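From: Bronisława Rutkowska
Date: Sep 26, 2023
Subject: Re: [smallrooms] folding table, marble look, is it worth it
To: smallrooms list

> Has anyone got one of those square folding tables with the
> marble pattern top? Ours wobbles and has to go before
> December, when we have family over for a week. Looking at
> the Ballon and the Peletti, the Brouwer is way over budget.
> Also want to know how bad the top looks on a real marble
> floor, my sister says it will be a mess of veins.
> And do metal bowls mark it?

Quick one, on my way out, sorry if this is scrappy.

Don't know the Brouwer. Had the Peletti for a while, legs fine, top was too soft, gave it to my cousin. Went with the Curik square in the end. Paid 182 for it, delivery was extra. Got a second one later because one is never enough once people sit down with plates and elbows.

Your sister has a point about the veins. Pink top over pale floor is a lot. But the red edge helps, your eye gets a line to stop at. I'd worry more about the floor tbh, white marble tile shows every little thing, grout worst of all. I go over the joints with baking soda and an old toothbrush and there is still one corner I can't get right. If anybody has something for that please write, off list is fine.

Bowls. We use stainless for everything, big wide one for salad, a deeper one for soup. No marks so far that I can find, but I lift, I don't drag. My husband drags. Forks are what I'd watch, tines down they will scratch any of these tops. Lay them tines up and you're ok. Don't put a pan straight from the stove on it, the Peletti got a ring that way and it never came out.

Wobble: before you throw yours out check the feet. On mine it was one rubber cap gone from the bottom of a leg, cost next to nothing to replace. Also check it's opened all the way, sounds silly but the cross part can stick a little short of where it shuold be.

Floor first, then the table with one bowl, then set with both bowls and the spoon and fork: 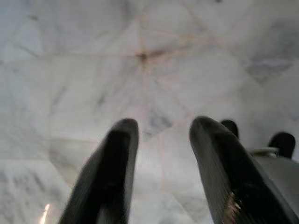
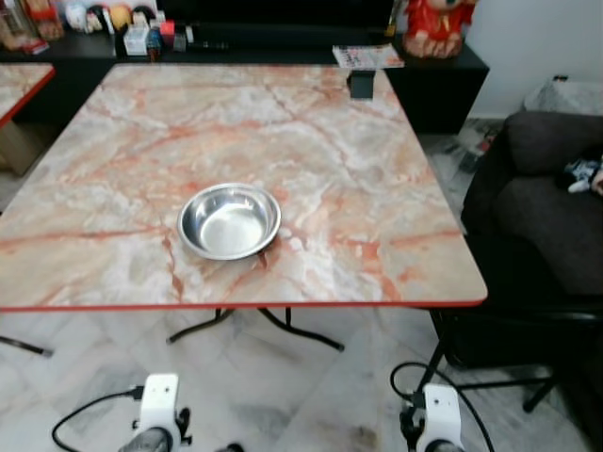
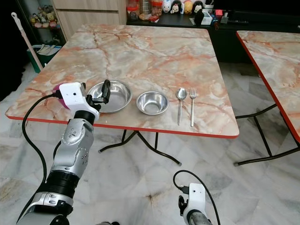 For a week of family I would get two small squares over one long one. You push them together for dinner and pull one off for the kids or for cutting vegetables. Folded they go behind a door. Only thing is the gap in the middle, crumbs go down it, I put a runner over the join and that's that.

The Ballon I only saw in the store. Edge was glued on and already lifting at one corner, on the floor model anyway, maybe they get kicked around more. Ask if they take returns, the Peletti people did not want to know.

Someone asked last time about cleaning the top. Damp cloth, dish soap, dry it right after or you get streaks. No vinegar on the floor if yours is real marble!! The table dosn't care but the floor does.

Got to run, will measure the folded depth tonight if you still need it.

Bronisława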